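**Re: Strobel grasp scoring, success rate looks too good**
Status: reopened, 17th November

I'm reopening this. The Clokusel summary says the new scoring method picks small parts out of the bins at 827 successes per batch, and I don't believe the number means what we're saying it means. The log counts a grasp as good when the fingers stop short of fully closed. A finger stalled on a bin wall passes that test too.

The part I'd worry about most is the solenoid, tilted into a corner with its wires trailing off behind one finger. 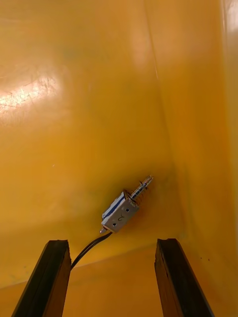

I reran the scorer on 50 logged attempts with the width threshold raised. Success dropped by 12. Raised it again, no further change. So either the first threshold was letting wall contacts through, or the second is throwing away thin grasps on the plunger. The log can't tell me which – there's no force channel in it.

Reply from the Nencombe side was that the bins are fine and the tray is where errors come from. Maybe. The tray is certainly harder to score, with leads and a board sharing one sheet of paper.

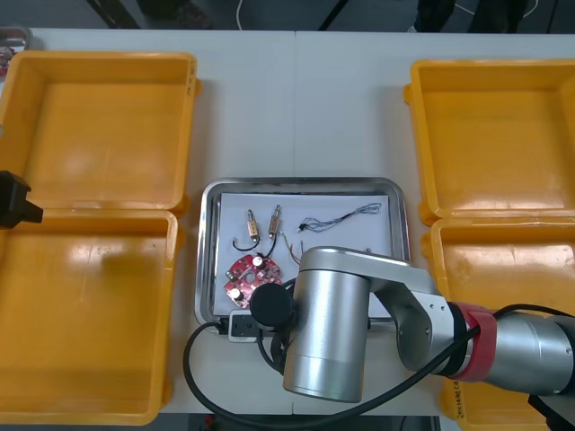

But the tray runs were scored by hand in March and the bin runs weren't, so comparing the two tells us very little.

Tried so far:
- Recalibrated finger zero. No effect.
- Swapped in the Fludgate filter. Smoother curves, same labels.

Still needed: 100 bin attempts scored by hand, with the scorer's labels hidden until the end. Please don't quote the summary figure until then. Leaving this open.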